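Kincaid abre en septiembre la recogida de prendas de punto para su segunda temporada

Rerkeck, septiembre. La tienda de ropa de segunda mano Kincaid recibe desde este mes chaquetas, jerséis y rebecas de punto en su local de la calle Voltitz, en horario de mañana y hasta las 19:00.
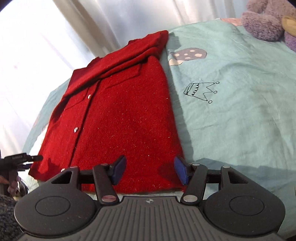 A Flisenel, la asociación vecinal que colabora con la recogida, le parece bien que se acepten también prendas a las que falta un botón, porque en el barrio mucha gente las guarda durante años sin decidirse a traerlas. La asociación pide solamente que la ropa llegue lavada y doblada.

La campaña anterior reunió 889 prendas, de las cuales 128 eran chaquetas con botones. Las de colores vivos, como el rojo, y las que llevan hilos o puntos brillantes fueron las más solicitadas por las clientas.

Para doblar una chaqueta de punto, Kincaid recomienda extenderla sobre la cama con los botones hacia arriba, cruzar las mangas sobre el pecho y subir después la parte de abajo. No conviene colgarla en percha - los hombros se deforman con el peso. Las prendas con pelo se guardan mejor en una bolsa de tela, separadas de las otras.

Cada persona puede entregar hasta seis prendas por visita. A cambio recibe un vale de 4 euros, válido para toda la tienda, excepto el calzado. No se admiten prendas con agujeros de polilla.

Las bolsas se entregan en el mostrador de la entrada. La información completa está disponible en la misma tienda.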